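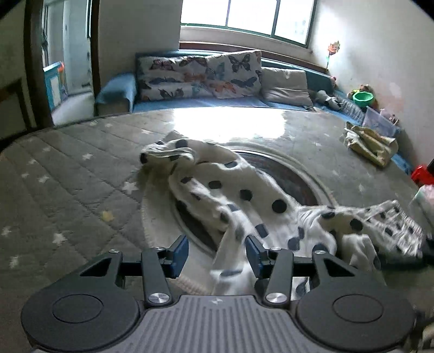 물방울무늬 흰 옷감을 작업대에 펼친 상태. 소파 쪽 창문 빛이 작업대에 반사되어 있음.

제목: Lilta 수동 그리퍼, 옷감 펼치기 작업 중 위치 추정값 도약 및 손가락 간격 고정
상태: 해결됨(조건부)
등록: 2021년 11월
등록자: Siham Rizk (Clistport 현장)
담당: Mitali Selvanayagam (Debnath 기술지원)
심각도: 중간
대상: Lilta 두 손가락 수동 그리퍼, Drernum 기록 프로그램
분류: 위치 추정 / 간격 측정 / 데이터 손실

증상

가정집 거실 작업대에서 의류 펼치기와 접기 동작을 기록하던 중 두 가지 이상이 같은 구간에서 발생함.

가. 그리퍼 위치 추정값이 한 프레임 사이에 창문 방향으로 튐. 이후 원래 위치로 돌아오지 않고 어긋난 좌표를 기준으로 기록이 계속됨.
나. 손가락 간격 값이 마지막 측정값에 고정됨. 패드로 천을 집었다 놓아도 값에 변화가 없음. 고정 구간은 거의 500밀리초이며, 그 뒤 실제 간격으로 갑자기 바뀜.

Drernum 화면에는 경고가 뜨지 않음. 녹화 파일은 정상 종료로 표시되고, 재생해 봐야 이상을 알 수 있음.

재현 조건

1. 작업대 위에 누빔 덮개를 깔고 옷감을 중앙의 둥근 개구부 위에 둔다.
2. 창문을 마주 보는 위치에서 그리퍼를 낮게 든다.
3. 천의 가까운 쪽을 집어 몸 쪽으로 당긴다.
4. 당기는 동작 중에 그리퍼를 약간 위로 든다.

4번 동작에서 주로 발생. 저녁에 커튼을 닫고 실내등만 켠 상태에서는 재현하지 못함. 흐린 날에는 발생 빈도가 낮지만 없어지지는 않음.

등록자가 이미 시도한 조치

렌즈 청소, 저장 매체 교체, 케이블 재체결, Drernum 재설치. 모두 효과 없음. 손가락 패드를 새것으로 바꾼 뒤에도 동일.

--- 처리 기록 ---

Selvanayagam
접수 확인. 원본 로그와 설정 파일을 함께 올려 주십시오. 재생용으로 변환한 파일에는 노출값과 특징점 수가 남지 않으므로 변환 전 파일이어야 합니다. 문제 구간 앞뒤를 자르지 마십시오.

Rizk
원본 로그, 설정 파일 첨부함. 펌웨어는 7월 배포본이고 이후 변경한 적 없음. 같은 장비를 창이 없는 방에서 쓸 때는 이상이 없었음.

Selvanayagam
로그 확인했습니다. 순서는 다음과 같습니다.

먼저 자동 노출이 상한인 3000마이크로초에 머물러 있습니다. 어두운 원형 면이 화면 중앙 측광 영역에 들어와 노출이 길어진 것으로 보입니다. 그 상태에서 그리퍼를 들면 작업대의 창문 반사가 측광 영역으로 들어오고, 밝은 부분이 포화됩니다. 노출은 내려가지만 반응이 늦습니다. 그동안 유효 특징점이 하한값 64 아래로 떨어지고 추적기가 재초기화됩니다.

재초기화 직후에는 반사면의 윤곽이 특징점으로 잡힙니다. 이 윤곽은 시점을 따라 움직이므로 고정점으로 쓸 수 없습니다. 추정 위치가 창문 쪽으로 튀는 방향과 일치합니다.

간격 값 고정은 별도 원인일 가능성이 있습니다. 이 장비는 손가락 쪽 표식을 영상에서 읽어 간격을 계산합니다. 포화 구간에서 표식 판독이 실패하면 직전 값을 유지하게 되어 있습니다. 다만 기구 쪽 문제도 배제해야 하므로 아래 점검을 부탁합니다.

- 전원을 끄고 손가락을 끝까지 벌렸다 닫으면서 걸리는 지점이 있는지
- 링크 암 밑동의 피벗 나사가 풀리거나 지나치게 조여 있지 않은지
- 좌우 손가락이 같은 시점에 움직이기 시작하는지
- 패드 안쪽에 실밥이나 보풀이 끼어 있는지

나사를 다시 조일 경우 점검 전 위치를 표시해 두십시오.

Rizk
점검 결과.
걸림 없음. 피벗 나사 풀림 없음, 조정하지 않음. 좌우 동시에 움직임. 오른쪽 패드 뿌리에 보풀이 있어 제거함. 제거 후 같은 조건으로 다시 기록했고 간격 고정은 그대로 발생.

Selvanayagam
기구 원인은 제외합니다. 옷감 쪽도 확인하겠습니다. 흰 바탕에 검은 원이 반복되는 무늬라서 특징점 대응이 잘못 맺어질 수 있습니다. 게다가 당기는 동안 천 자체가 움직입니다. 무늬 없는 천으로 같은 동작을 해서 비교해 주십시오. 조명, 덮개, 서는 위치는 바꾸지 않습니다.

Rizk
무늬 없는 회색 수건으로 시험. 도약 발생함. 다만 이동량이 물방울무늬 옷보다 작음. 간격 고정은 차이 없음.

Selvanayagam
그렇다면 무늬는 주원인이 아니라 오차를 키우는 요인입니다. 재초기화 때 움직이는 천의 점들이 고정점으로 섞여 들어간 것으로 판단합니다. 덮개의 별무늬와 누빔선은 천이 밀리지 않는 한 고정점으로 쓸 수 있습니다. 덮개가 같이 끌려오는지 확인이 필요합니다.

Rizk
확인함. 천을 낮은 각도로 당기면 덮개도 조금 따라옴. 작업대 밑면에서 집게로 고정한 뒤에는 움직이지 않음. 이 상태로 재시험했을 때 도약은 여전하나, 도약 없이 서서히 밀리던 오차는 사라짐. 이 오차는 처음 등록할 때 적지 않았음. 도약에 가려 따로 보지 못함.

Selvanayagam
설정 변경안을 보냅니다. 현장 설정 파일을 백업한 뒤 적용하십시오.

- 자동 노출 해제, 작업 시작 전 작업대의 밝은 쪽을 기준으로 노출 고정
- 간격 판독 실패 시 직전 값 유지 대신 결측으로 기록
- 추적 재초기화 발생 시 녹화 중지
- 녹화 중지 시 알림음 사용

노출을 고정하면 어두운 원형 면 안쪽의 세부가 줄어듭니다. 이번 작업에서는 천의 윤곽이 남으면 되므로 문제 삼지 않습니다. 소파 위나 바구니 쪽으로 옮겨 작업할 때는 노출을 다시 잡아야 합니다.

Rizk
적용함. 첫 시험에서 시작 직후 녹화가 중지됨. 로그에는 재초기화로 나옴. 그리퍼를 작업대에 내려놓은 상태에서 시작한 것이 원인으로 보임.

Selvanayagam
맞습니다. 내려놓은 상태에서는 시야 대부분이 덮개에 가려 특징점이 부족합니다. 그리퍼를 든 뒤 소파 쿠션과 창틀이 시야에 들어오는 높이에서 잠시 멈추고 시작하십시오. 시작 표시가 켜지기 전에는 손가락을 움직이지 않습니다.

Rizk
시작 방법 변경 후 정상 진행. 커튼을 연 상태로 4회 반복, 도약 없음. 간격 결측이 마지막 회차에 한 번 있었고 해당 구간은 빈 값으로 남음. 고정값은 나오지 않음.

창을 등지고 서는 방법도 시험함. 반사는 줄지만 몸 그림자가 천 위에 생기고, 소매를 집을 때 손목 각도가 나빠짐. 기존 위치를 유지하기로 함.

Selvanayagam
확인했습니다. 마지막 회차의 결측은 패드가 천 주름 안으로 들어가면서 표식이 가려진 경우입니다. 포화와는 무관하고 정상 동작입니다.

기존 녹화분 처리

변경 전 녹화분은 아래 기준으로 나눔.

재초기화 기록이 있는 파일: 재초기화 시점 이후 구간 폐기. 앞 구간도 동작이 완결되지 않았으면 사용하지 않음.
간격 값이 고정된 파일: 고정 구간을 결측으로 표시. 보간하지 않음. 집기 시점이 고정 구간에 들어 있으면 파일 전체 제외.
두 기록이 모두 없는 파일: 덮개 밀림 여부를 재생으로 확인한 뒤 사용.

Drernum이 정상 종료로 표시했다는 사실은 판정 근거로 쓰지 않음. 해당 표시는 파일이 닫혔는지만 나타냄.

원인 정리

주원인: 작업대 반사광에 의한 영상 포화와 자동 노출의 지연.
부원인: 판독 실패 시 직전 간격을 유지하는 기본 설정, 고정되지 않은 덮개, 반복 무늬 천의 이동.
기구 결함: 확인되지 않음.

남은 항목

- Drernum 기본 설정에서 간격 유지 동작을 결측 기록으로 변경하는 건은 개발 쪽에 별도 등록. 담당 Selvanayagam.
- 재초기화 경고를 녹화 화면에 표시하는 기능 요청을 같은 건에 포함.
- Clistport 작업 절차서에 덮개 고정과 노출 기준 위치 추가. 담당 Rizk.
- 무광 덮개로 교체하는 안은 보류. 교체하면 기존 녹화분과 배경이 달라짐.

Rizk
절차서 수정본 올림. 집게 위치는 작업대 네 모서리로 적음. 종료해도 됨.

Selvanayagam
종료합니다. 노출을 고정한 상태에서 도약이 다시 나오면 새 티켓을 만들지 말고 이 티켓을 재개한 뒤 원본 로그를 첨부해 주십시오.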